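Getting the gripper cell back into shape

17th February

I meant to write this up when we rebuilt the cell last May and never did, so it covers both the rebuild and the service I finished this week. It's mostly for me, and for anyone else running a pair of hand-held grippers on a table and wondering why the numbers drift.

The cell is in the back half of the room we rent in the Halvorsen building. It has a wooden table, a base of aluminum extrusion on the floor on both sides of it, and black curtains left and right. We call it Arnard, which was the name on the crate the extrusion came in. The grippers are a matched pair, one for each hand, and both are wired. You do the job with them at the table, they record it, and the recordings go into training for the arms we have at the Anden site. If the grippers are off, everything after them is off too, so they get most of the maintenance.

The service interval is 2,000 cycles, where one cycle is one open and close. I used to let it go to 3,000 and stopped after the rebuild, when I saw what the pads looked like at that point. This time I pulled the pair early, at 1,359, after the left one started reading partly closed with nothing in the jaws.

I always start with a dry run on the bare table with a mug and something light and crinkly. The mug is good for checking reach and finger angle. The packet is good for checking grip, as a thin wrapper slides out of a bad pad long before anything solid does.

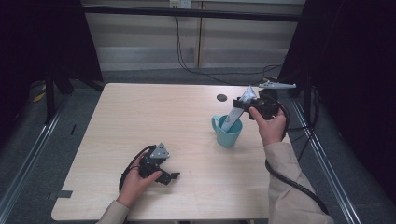

Right-hand gripper at the mug, left one waiting near the front edge.

The right gripper was fine. I worked it at the mug from a few angles and the reading followed my hand the whole way. No play in the fingers that I could feel.

The left one was the problem, and I went after it in the wrong order. I checked the cable first. The cables on this cell run back along the forearm and I have killed one before by bending it too tightly where it leaves the housing, so it's always my first suspect. I swapped the two cables over and the fault stayed with the left gripper. Half an hour gone, but at least I know both cables are good.

If you're routing your own, leave a bigger loop behind the hand than you think you need. The first time around I made the loops short and neat, and every time I reached for the back of the table the cable pulled the gripper a few degrees off. You don't notice it in your hand. You do notice it in the data. Long sleeves help as well, they stop the cable from dragging on your skin.

Second thing I checked was the triangular metal plate on top. I look at the plates on both grippers every time, because a loose one puts a wobble in everything. The bolts on the left one took a small amount of turn, maybe an eighth. I wouldn't call that loose. I marked the heads with paint pen so next time I can see if they've moved. 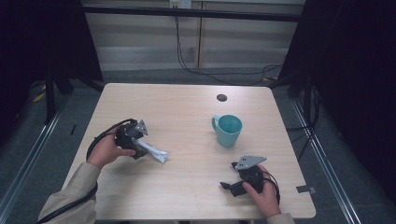 With the plate snugged up I repeated the grip test, left hand only, keeping the right gripper low on the table and out of the way. I do it one hand at a time. When both are moving I can't tell which side a bad reading came from, and I've gone back through whole logs trying to work it out.

The packet held, so grip wasn't the issue. The reading still wouldn't go back to zero when I opened up. That left the zero itself, or something in the finger joint.

It was the joint. There was a bit of grit in the pivot on one finger, enough to stop it from opening the last little bit. I took the finger off, cleaned the pin with a dry cloth and a cotton swab, and put it back. No oil. I tried oil on the old set and it picked up every bit of dust in the room and moved it onto the pads.

While the tools were out I went over the fingers on both. My list is short:

Screws in the finger blocks, check by hand with the small driver, don't crank them. They go into plastic.
Pivots, open and close slowly and feel for a catch.
Pads, look at the faces and along the seam where they meet the block.
Wipe everything, including the table.

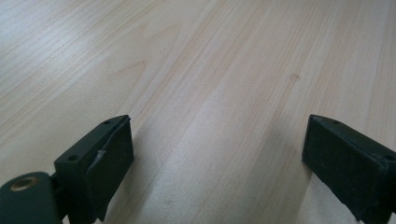 Pads are the part I find hardest to judge. A few scuffs and light specks are normal and I leave those alone. What I change them for is an edge lifting at the seam, or wear deep enough that the two faces no longer meet flat. I close the jaws on a strip of paper and pull. If it comes out easily at one end and not at the other, the pad is done. I keep 2 spare sets in the Taletti drawer and I didn't open either this time.

Last step is setting the zero. Fingers fully open, hold, store it, close, hold, store it, then repeat the pair of readings after a few minutes to see if they agree. They did. I reset the counter for both grippers, even though the right one didn't need anything, so they stay on the same schedule.

Still to do: the tape at the front of the table needs replacing, and I'd like a proper hook for the cables. Next service is due at 2,000 again unless the left one starts up before then.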